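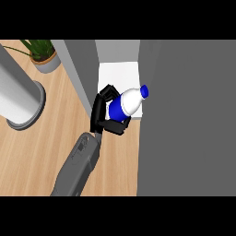 A white plastic bottle with a blue label and a small blue cap.

Sharada Naidu has photographed weddings for 17 years, and she would like couples to stop entering giveaways. She knows how that sounds. She ran one herself in August, with a bridal jewelry label called Godness, and she says it's the reason she agreed to talk to me.

"They wanted 700 new followers out of it," she said. "I got 65 entries and a week of messages from people who thought they'd won. The woman who did win had been married for two years. She wanted to know if she could have the cash."

The prize was a pair of earrings. There was no cash.

I went in expecting a rant and got something closer to an audit. Naidu keeps her numbers in a notebook and read from it while we talked. The styled shoot behind the giveaway cost her 2179 dollars once she added up the flowers, the second shooter, the model's travel and the room at Salminen, a converted dairy barn that charges by the half day. The jewelry was lent. The dress, from a small label named Idel, was also lent, and came back with a mark on the hem that she paid to have cleaned. She has booked two weddings she can trace to those pictures. One of them later canceled.

So why do it? I asked her that twice, since the first answer was mostly about light.

"You do it when you're new, because you need pictures of a bride and no bride has hired you," she said. "Fine. I did that. Then you keep doing it because everyone around you does, and they tag you, and it feels like work. It looks a lot like work. You're tired at the end."

I pointed out that her own website still opens with the Salminen shoot. She laughed and said she'd been meaning to change it.

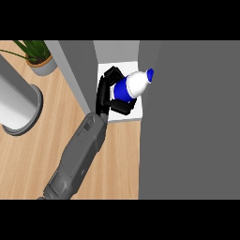
Her bigger complaint is with what couples take away from these shoots. A table for two, dressed by a florist over five hours, has very little to do with a reception where people need somewhere to put their elbows. Brides send her those pictures and ask for the same thing with a normal budget and a normal timeline, and she has to be the one to tell them. Some of them, she admits, hire somebody else after that call.

I'm not sure I buy all of it. Most people can tell a magazine spread from their cousin's wedding, and I said so. Naidu disagreed. Blogs used to write "styled shoot" at the top of the post, she said, and now it's down in the credits, if it's there.

She's kinder about the jewelers. A one-person workshop can't afford a photographer, and good pictures of a necklace on an actual neck are hard to come by. Her suggestion is that they pay a small fee and skip the prize. When I asked whether any of them had taken her up on it, she said one had, a studio called Warkska, and that the check took a while.

What about couples who see a giveaway and figure it costs nothing to try?

"It costs you your email address," she said. "Read the rules. See who gets the list. If five vendors are running it together, that's five newsletters, and you'll be getting them on your anniversary."

She has three weddings booked for the spring and no shoots planned, though a baker she likes has been asking. She hasn't said no to the baker yet.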